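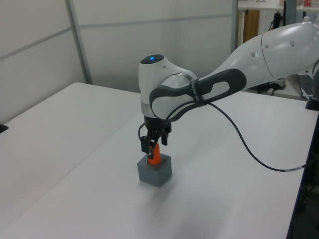 Re: [cell-maint] Peg goes in tilted after gripper change

Kavinda Mridha wrote:
> After I changed the fingers, the orange peg touches the rim of
> the block and the arm stops with a force error. I taught the
> insert point again 2 times, same result. Is the block fixture
> from Bradeck the problem?

Hello Kavinda,

I do not think it is the block. We had the same on our Sestari cell in January. Please check first the 4 screws between the flange and the gripper. On ours one was not fully tight, so the gripper was sitting with a small angle and no teaching could correct it.

Then look at the cable. If it is strapped too short at the forearm, it pulls on the wrist when the last joint turns. We leave a long loop now and let it hang down to the table.

After this, do the tool center point again with 4 poses, with the peg in the fingers. Only then teach the insert point, at slow speed.

We repeat the screw check every 1,000 cycles and write it in the log. Did you keep the old fingers? I would like to know if they are the same length as the new ones.

Regards,
Dateo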